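Plonlow hand-held gripper, two weeks of chores
Review by Latifa Slaoui
2018-08-07
Filed under: Automation, Tools

I have been waiting for a machine to do my dishes since I was a kid, so take my excitement with a grain of salt. The Plonlow is the closest I've come to feeling like it might happen, and it doesn't even move by itself! You hold it with both hands, you do a chore with it, and you find out very fast which parts of that chore a machine could manage and which parts your fingers have been quietly handling all your life.

If you haven't run into one before: it's the business end of a robot without the robot. Same jaws, same metal plates at the ends, same cables, only you are the arm. Shops use them to try out a job before they pay for the full cell, and research people use them to record how a person would do it. I borrowed the unit from Chae, the small packing shop where I work three days a week, and Ha-rang Jang let me use the test bay on the evenings when it was free. She also set up the hard cases, and she was merciless about it.

The easy stuff first. Boxes are solved. Anything with two flat sides that face each other, you squeeze and go. Hardback books, cartons, a bread tin, a block of packing foam, all fine on the first try, and I'd trust an arm to do those all night long. Jars are good too if you come at them from the side. I got so cocky about jars that I did the whole top shelf at home, spices included (cables draped over my shoulder, very glamorous).

Then come the soft and lumpy things, and this is where I got really hooked. A rough foam log has no flat sides, it's fatter at one end than the other, and it gives when you press on it. My first attempts kept squirting it out toward the thin end. The trick is to lay the long bar along the length of it before closing, and to close slower than you think you need to. Once I had that, it held. I moved on to a rolled bath towel and a loaf of bread with the same approach and both worked, though the loaf was not pretty afterward.

Laundry is still a no. I can pick up a T-shirt. I can put down a T-shirt. What I can't do is find a corner, and every folding method I know starts with finding a corner. I timed one shirt at 300 seconds and what I had at the end was a warmer shirt. Socks go in a basket nicely, but pairing them is hopeless with one gripper.

Dishes are in between. Plates standing in a rack are great, you slide in and lift. Plates lying flat on a counter are awful, and you end up dragging them to the edge so one jaw can get under. Ha-rang says a real arm would do the same drag, and that the Plamadov line she saw last year does it all day with trays. Forks and spoons I gave up on.

The unit itself. It's well made and balanced better than it looks. The grip spots for your hands are good if you have big hands, a little wide if you don't. It has 2 cables and they are my main complaint, they get under your wrists right when you need to turn, and I'd happily pay extra for a version with both coming out the same side. It also gets heavy. I was good for 19 minutes before my forearms wanted a break, and I carry boxes for a living.

The price is 1667 dollars without the mounting kit, so it's a shop purchase and I wouldn't tell anyone to buy one for the kitchen. The older Nisari gripper we have at work cost less and is lighter, but it only has short jaws and would never have held the foam. If your parts are all small and boxy, get that one and keep the change.

So can machines do chores yet? My answer after nearly two weeks: putting away, yes. Stacking, yes. Loading from a rack, yes, and faster than I expected. Anything that starts as a pile of cloth or lies flat on a hard surface, no, and I think that will stay hard for a good while. But I came in thinking the lumpy stuff was years off, and by the second evening I was doing it with a plain two-sided squeeze and no fancy fingers at all. That made me so happy I called my sister.

I've asked to have the unit back in September to try it on groceries. Eggs are on the list. If you've used one of these on produce bags, please write in, I want to know how you deal with the plastic.

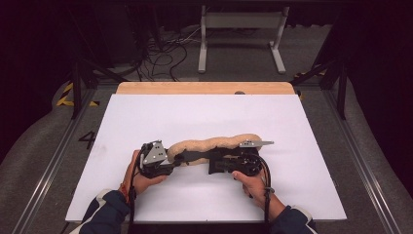

The foam log in the Plonlow's grip, fat end on the left.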